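Flivthorpe shop notebook
Saturday, July 18, 2020
Humidity in the back store, again

Started this page because I'm tired of hearing that the store is dry. The claim goes back to March, when the Omora canisters went in on the top rack and somebody wrote "problem solved" on the whiteboard. It has been up there ever since. I don't think the problem was solved. I think March was dry and the heating was on, and we gave the canisters the credit.

What I want from today: find out whether the two hygrometers can be believed, find out whether the pin meter can be believed, and only then say anything about the wood. We have been doing it in the opposite order.

Hygrometers first. Did the salt test the ordinary way. Table salt in a bottle cap, enough water to make it like wet sand, no standing water, cap and instrument together in a sealed bag, left alone overnight on the bench. A proper salt slurry holds the air in the bag at 75 percent. The Tustix came out at 77. That is 2 points high, and for an instrument we bought off a clearance shelf I'd call that decent. The older dial one was still wandering when I opened the bag, and when I tapped the glass the needle jumped. I don't trust anything that changes its mind when tapped. It comes off the wall today. If anyone wants it for decoration, take it.

One test at one humidity says very little about how the Tustix behaves lower down, where we'd like the store to be. I know. It could be 2 high at this end and dead on at the other, or low at the other. The instructions promise an accuracy over the whole range without saying how they got it, so I'm ignoring the instructions. For now I'll subtract 2 and write both numbers down every time, raw and corrected, so whoever reads this later can undo my correction if it was a bad idea.

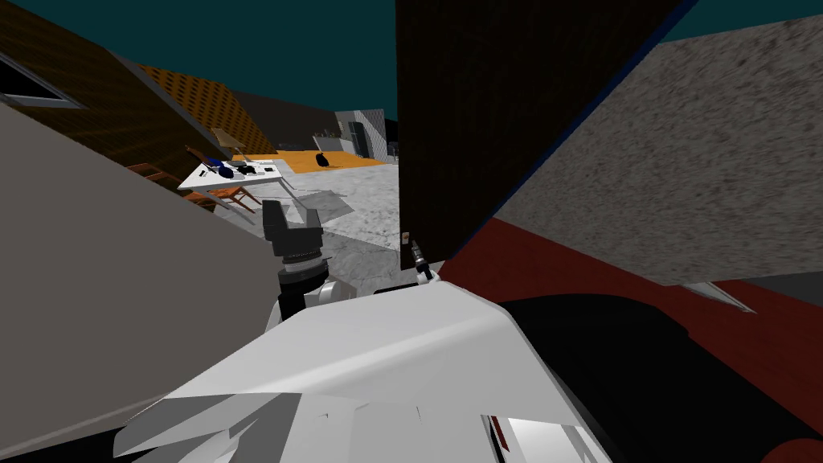
Tall dark brown panel, blue strip along its right edge near the top.

Next, where the thing hangs. It has always been by the door, at eye level, convenient to read and nearly useless. Every time the door opens it gets a breath of corridor. I moved it around this morning and gave it a good half hour in each spot before reading. By the door it looked fine. At the back wall, low down, it read noticeably higher. Behind the lowest rack, against the brick, higher again. The ranking is what I believe here. I'm less sure of the sizes of the differences, the weather was changing through the morning and I have one instrument, so I can't tell place from time. The right way is to go around the whole circuit twice, in opposite directions. Did it once. Will do it properly on a steadier day.

Still, "the store is dry" has always meant "the air by the door is dry," and the oak isn't stored by the door.

The canisters. I took all of them down and weighed them on the kitchen scale, then put them in the drying oven. The indicator window is supposed to change color when they're spent. Every window still showed the "good" color. After the oven they'd lost plenty of weight, so they had been carrying plenty of water while announcing that they were fine. Either the indicator fades with age or it reacts at a much higher humidity than the label suggests. The label says one canister protects "a large cupboard." Our store is a room with a gap under the door you can get your fingers into. I would expect a few canisters in that room to do what a sponge does on a beach.

To be fair to Omora, I'd put them in a closed toolbox without hesitation. Plane irons in a lidded box with one of these in it will probably stay bright. It's the scale of the claim that annoys me, and our willingness to go along with it.
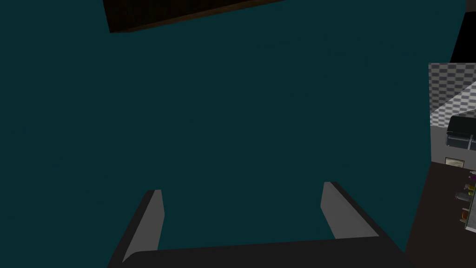
Pin meter. This was the part I was looking forward to least. We've been waving it over deliveries and writing down the display as if it came down from a mountain. It measures electrical resistance between two pins and turns that into a moisture number using a table for some species at some temperature. Ours has a species switch and I found it set to softwood. I have no idea how long it has been set to softwood. That puts a question mark over every oak reading in the delivery book, and I've gone through and penciled one beside each of them. Please don't rub them out.

The only check I trust is the oven. Cut a piece from the middle of an oak board, well in from the end. End pieces dry faster than the rest and flatter everybody. Brushed off the fuzz, weighed it straight away: 118 grams. It is in the oven now and will stay there until two weighings in a row agree. Some people call it done after a fixed time. I've done that and been wrong.

The arithmetic, for those who ask me every time: take the wet weight, subtract the dry weight, divide by the DRY weight. Dividing by the wet weight gives a smaller and more pleasing number, and I suspect that is how one or two of our better results came about. A piece of this size changes by a gram or so for each percent of moisture, and the kitchen scale only reads whole grams, so the answer can't be any finer than that. Anyone quoting it to a decimal will be asked where the decimal came from.

I pinned the neighboring piece before cutting, with the switch on hardwood this time, and wrote the reading on masking tape on the underside of the bench so that I can't be tempted to make the oven agree with it. Then pinned it again across the grain and got a different figure. Then again with the pins pushed in harder and got another. So at least part of what we've been calling variation between boards is variation between thumbs. Rule from now on: along the grain, full depth, well away from knots and ends, same face each time.
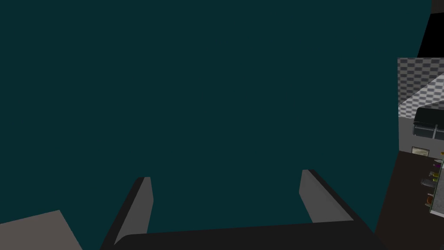

The Falcão oak is what set all this off. It was sold as kiln dried and the ticket has a nice low figure on it. Two of the drawer fronts from that batch cupped after a week indoors and the blame went to Falcão straight away. Maybe they deserve it. But consider what we did. The boards arrived, we stacked them flat on the lowest rack with no stickers between them, against the brick wall, in what I now think is the dampest corner in the building, and left them there for weeks. Whatever the kiln did, we had time to undo. And nobody weighed a piece at delivery, so there is no way to know what state they came in. I can't write Falcão a complaint on the strength of a ticket and a softwood switch, and I'd be embarrassed if they asked one sensible question about it.

Cupping alone doesn't prove wet stock either. These were flatsawn, planed hard on one face and hardly touched on the other. If a board is a little wetter in the middle than at the surface, taking it all off one side will bend it even when the average is perfectly respectable. I'd like to rip a fork section out of what's left and see whether the prongs pinch or spread. Pinching would point to the kiln. No movement would point to us. I have my bet, and I'm writing it down so it counts: mostly us.

What I'm changing now, with no claim that any of it will work:

Oak off the bottom rack and up to shoulder height.
Stickers between every layer, same thickness, lined up one above the other.
Gap of a hand's width between the stacks and the brick.
Brush strip on the bottom of the door.
Tustix hung at the back, low, facing away from the wall.
Canisters out of the store, into the plane iron box and the box with the good chisels.

I realize this is too many changes at once to learn which one mattered. If I were doing it for science I'd make them one at a time and wait. But there is stock in there that we have to sell furniture out of, so it all goes in together. If the store improves, kindly don't let me come back and say it was the brush strip.

A real dehumidifier has been suggested again. I'm not against it. I'm against buying one on a reading taken next to the door with a bad dial. Give me 6 weeks of readings from the back wall, morning and evening, then look at how much of that time is really above where we want it. If it's a few muggy days in late summer, we open the stacks and wait. If it's all the time, the water is probably coming through the brick, and a machine will happily run for years drying the outdoors for us. Taped a square of plastic sheet to the wall, all four edges sealed. Drops on the room side mean the air is damp, drops behind the sheet mean the wall is. Crude, but it has never tried to sell me anything.

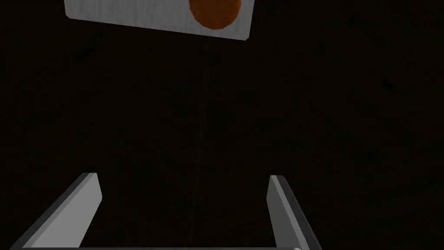

The first comment on all this, from the next bench, was that the old store had the same brick and the same bottom rack and that drawers made from its oak stayed flat for years, so why chase decimals now. My answer is that I'd like to see those drawers. We remember the ones that stayed flat because they're in houses we visit, and the ones that stuck got planed down by whoever owned them. Also the old store had a stove in it. It was pointed out in return that I never recorded the humidity there either, so my stove is worth as much as their memory. Fair. Noted here so I can't pretend otherwise.

Also asked: does the correction on the Tustix hold if the batteries are weak? Don't know. Will repeat the salt bag with a fresh set and with the tired ones from the radio.

Oak sample weighed again before I locked up. Lighter than this morning, still losing. Back in the oven. The tape under the bench stays face down until it stops, and if you've already looked, don't tell me.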